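May 29, 2024

Up at six, frost on the ute. Porridge, then drove in with the two boxes of containers from home on the back seat, because I'd told Marichka I would finally do the lids this week and it was already Wednesday.

The lids have been a problem since December. After the Christmas lunch people left their containers behind and took home other people's, and since then everything has gone into the one deep drawer at work and the other deep drawer at my place. Every time I want to pack up leftovers I go through the lot and end up using a plate with foil over it. Last night I did it again with the pumpkin curry and decided that was enough.

Got the lights on and put the first box down. Johannes had left the radio going low, so I kept it on. I like working under the long light in there in winter. The ceiling is all pipes and framing and there's yellow cable looped about up near the fittings, and it's not a pretty room, but it's bright and there's a decent amount of table. At home I'd be doing this on the end of the kitchen bench with the toaster in my way.

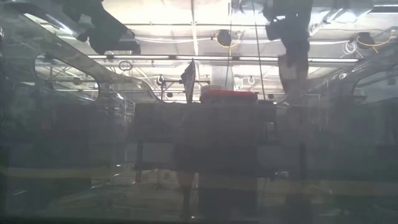 What do you do with a lid that fits nothing? Put it in a bag with the month written on it, and if its bottom half hasn't shown up by the end of the next month, it goes out.

That was Pylyp's rule when we shared the flat and I'm going back to it. I've written June on a bread bag and hung it on the hook by the door. Bottoms without lids can stay, they're good for screws and seedlings.

Started with the square ones. Most of those are Biltier and the lids swap between them, so it was quick. The round takeaway ones took longer. They look the same until you press the lid down and one side pops up again. Threw out the cracked ones and one that smelled of curry paste however many times I washed it. Johannes came by and said to leave it in the sun with the lid off. I said it was May. He said suit yourself and took it home.

Ten o'clock, tea. Tín had brought mandarins from his aunt's tree, small ones with a lot of pips, very sweet. Had three. He asked whether I'd seen his soup container, the tall one with the clips, and I had, it was in my box from home. I've apparently had it since last winter. Gave it back and said sorry.

After tea I did the ones with compartments. I've only kept the divided kind if I could find the whole thing. They're handy for lunch when you want the rice away from the salad, but a divided lid won't go on anything else, so there's no point keeping spares. Then the small jars. I'd meant to be strict about jars and wasn't. They're the right size for salad dressing or a bit of spice mix, and I always want one when I've just put the last one in the recycling. Labels are another matter. Hot water and a spoon of bicarb gets the paper off, and a rub with cooking oil does most of the glue.

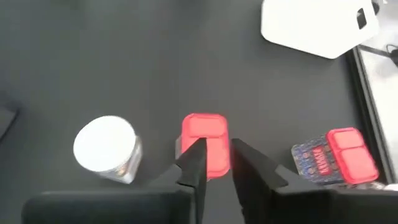
Small jar with the white lid, and the red-lidded container with two compartments.

Lunch was the curry, on the plate, foil over. Cold in the middle so it went back in the microwave. Marichka rang while I was eating. She wants to know if I can do the soup on Sunday if Orest does the bread, and I said fine. She's after containers to send some home with people, so the sorting is useful for that. She said the ones from Flurley's hold up in the freezer and the thin ones split. I know about the thin ones. Lost a good lot of stock to one in the bottom of the freezer and had to chip it off the shelf.

Went to Pasichnyk after lunch for a new drawer divider. They had the bamboo one and a plastic one, and I bought the plastic for $22, mainly for the height. Also got a roll of freezer labels and a bottle brush. Rain on the way back. The left wiper is leaving a streak again.

Set up the drawer in the afternoon. Bottoms nested by size along the back, lids standing on edge at the front like files. The 400 mL ones are on the right because those are what I reach for most. The jars went in a shoebox on the shelf with their lids on. I know you're meant to leave lids off so they don't go musty, but then I'd be back to looking for lids. The whole thing took about 10 minutes once everything had a partner.

Wiped down the table, took the recycling out and hosed the bin while I was there. Hands freezing after that. Tín had gone by then. Left him a note to say the drawer opens from the left now and please don't put forks in it.

Home by half past five. Fed the dog, brought in the washing, which was damp again, and hung it over the chairs near the heater. Did the home drawer as well while the potatoes were on. Much less in it now with everyone else's things gone. Found the garlic press at the back, and a birthday candle.

Potatoes, sausages, the last of the silverbeet. Put the leftover potato in a container with its own lid on the first go.

Tomorrow: barley, carrots and celery for Sunday. Ring about the wiper. Ask Orest how many loaves. Take Marichka's blue pot back to her before she asks for it.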